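Home | Boxes | Socks | FAQ | Contact
4 min read

Odds-and-ends boxes: the questions I get most

I'm Babar, and I run the Bakance swap shelf out of my front room. I've sorted 756 boxes of small stuff so far, so I've made pretty much every mistake already (you're welcome!). If your question isn't on here, drop me a line.

What kind of box should I use?

Big and shallow, every time. Deep boxes eat things – you put a sock in at the bottom in December and you meet it again in June. I like one where you can see nearly everything without digging, and I run packing tape around the outside edges so they don't go soft when you lift it.

Do I have to fold everything?

Nope! I fold shirts and that's where it ends. Small cloth things and socks can go in any old way, as long as the packets and long packages aren't squashed underneath them. My friend Sohail Orakzai folds the lot, dish towels included, and his boxes look gorgeous and take him all evening.

Where do you do the sorting?

On a round table with a dark burgundy cloth over it. I love that cloth. Pale fluff shows up on it right away, so I know when it's time to get the lint roller out.
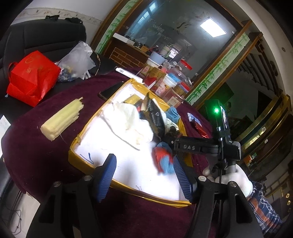
What should I do with a sock that has lost its partner?

Keep it in one corner of the box for a month. If the other one hasn't turned up by then, move it to the rag bag or stuff it with lavender and stick it in a drawer. I've got 26 singles waiting right now – mostly knitted ones, and a few I'm too fond of to give up on.

Can I mix clothes and packaged stuff?

Sure, if the packages are sealed. Anything that could leak or crumble gets its own bag first. I learned that one with a packet of cocoa and a cream sweater.

How long does one box take?

About 100 minutes if I'm chatting, a lot less with the radio off. Mornings before ten are my best time.

Can I drop a box off at yours?

Please do, the Lodhi side door is open until 5 p.m. Put your name on the lid if there is one, or on a scrap of paper tucked inside.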